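4. Setting up the Lomitz rice cooker for first use

Read this section before you plug in the cooker. It covers the Lomitz 10-cup model. Recipes are in the separate booklet by Florencia Barrientos.

Choosing a spot

1. Place the cooker on a flat, level surface near a grounded wall outlet. Do not use an extension cord.

2. Leave at least 10 inches clear above the lid. Steam leaves through the vent at the back and can damage cabinets over time.

3. Turn the cooker so the vent does not point at an outlet or at anything made of paper or fabric.

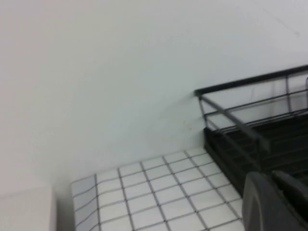 Tiled counter and plain wall.

CAUTION: Do not move the cooker while it is on or while the inner pot is full.

Washing the parts

4. Take out the inner pot, the steam tray, the measuring cup and the paddle. Remove the cardboard disk from under the pot.

5. Wash all four parts in warm water with dish soap and a soft sponge. Steel wool and scouring powder will ruin the coating.

6. Pull the inner lid straight toward you to release it. Wash it by hand – the gasket will warp in a dishwasher.

7. Dry the outside of the pot completely. Water on the heating plate causes a crackling noise and can set off error code 112.

Note: The cord is packed under the foam insert. Check there before you report it missing.

First heating

8. Fill the inner pot with water to line 2, close the lid until it clicks, and plug in the cord.

9. Press Menu until Steam shows on the display, then press Start. Let it run for 10 minutes. A slight smell from the heating plate is normal the first time.

10. Press Cancel, unplug the cooker and let it cool with the lid open. Pour out the water and wipe the pot dry.

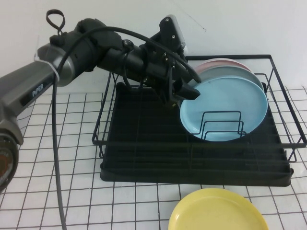 Cooking your first pot of rice

11. Measure the rice with the cup supplied. It holds less than a standard US cup, and the lines inside the pot are matched to it.

12. Rinse the rice in a separate bowl until the water is nearly clear, then tip it into the pot.

13. Add cold water to the line that matches the number of cups. For brown rice use the lines marked B.

14. Close the lid, select White or Brown, and press Start. The cooker switches to Keep Warm when the cycle ends.

15. Wait 10 minutes before opening, then loosen the rice with the paddle.

Note: Keep Warm is meant for plain rice only. Soups, beans and mixed dishes should be taken out as soon as they are done.

If the display shows 112, unplug the cooker, dry the heating plate and start again from step 8. For replacement gaskets, ask for part 738.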